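Home News Local Business Schools Events Contact

Sorting robots in Tremumham sent back for checks after gripper fault

A pair of robot arms that has been learning to sort toy fruit and vegetables in a Tremumham workshop was switched off for most of April after one of the grippers began closing with a good deal more force than it was told to use, the company behind the project has confirmed.

Nobody was hurt, and the worst of the damage was a cracked plastic strawberry and a pinched cable. Even so, the small firm Pitero decided to stop all work at the table until it understood what had happened, and it has now shared its findings in a friendly, plainly written note that runs to rather more pages than anyone at the Flirngate business park was expecting.

The trouble showed up a little after 3 in the afternoon, during a long run of practice pickups. The arms are meant to take light, slippery things from a tabletop and put them away without squashing them, the sort of job that people do without thinking while they chat over the dishes. On this run the gripper took hold of a strawberry in the usual way, and then simply kept on squeezing. The software reported a good, gentle grasp the whole time - so no alarm went off, and it was the cracking noise that made the operator reach for the stop button.
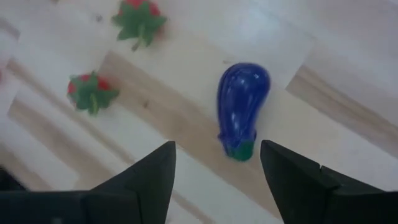

Silvan Grabner, who looks after the arms for Pitero, spent the first couple of days convinced that the motor was to blame, and he swapped it for a spare before finding that the new one behaved just as badly. He then went back through the logs, which is slow work when a project has 3,376 recorded grasps to its name, and found that the force reading had been drifting for quite some time. In 267 of those grasps the gripper had pressed harder than its limit allowed. Most of the toys are tough enough to put up with that, and they had gone into the container looking none the worse for it.

"I felt a bit silly, I have to say," Grabner said. "We were all watching whether the toy got picked up, and it did get picked up, over and over, so we were pleased with ourselves. The number that mattered was sitting two columns to the right and I hadn't looked at it in weeks."

The cause, when he got to it, was a small one. A setting that tells the gripper what zero force feels like is supposed to be refreshed every time the arms start up. After a software update that step was being skipped whenever the arms were restarted without a full power-down, and the old value was carried along from one session to the next. Each restart made the error a tiny bit worse. The pinched cable was a separate matter and came from the arm being moved by hand after the stop, though it did add another day to the repairs while everybody waited on a part.

Pitero has since put the step back in, and the arms will no longer move at all if it hasn't been done. There is also a second check, kept apart from the first, that cuts power to the gripper if the motor draws more current than a soft grasp ought to need. Grabner tested it by asking the arms to pick up the same toys 106 times with the force reading switched off on purpose, and he says the cutoff did its job on each occasion when it was called for.
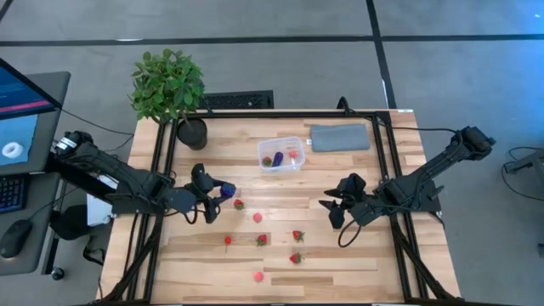
The two-arm table at Pitero, with a purple-blue toy held in the left gripper.

Neighbors at the park may remember that the firm had hoped to show the arms to the public this spring, with visitors invited to lay out toys for the robots to collect. That visit is still going ahead, a little later than planned, but guests will now stand behind a low barrier and a member of staff will place the toys while the power to both arms is off. Pitero says it would have asked for the barrier anyway, sooner or later, and that it is happy to have it in place before any small fingers get near the table.

Work has started up again at a slower pace than before, and 1,239 of the older grasps are being run a second time so that the firm has clean force readings to go on. The cracked strawberry has been kept and is on a shelf in Grabner's office.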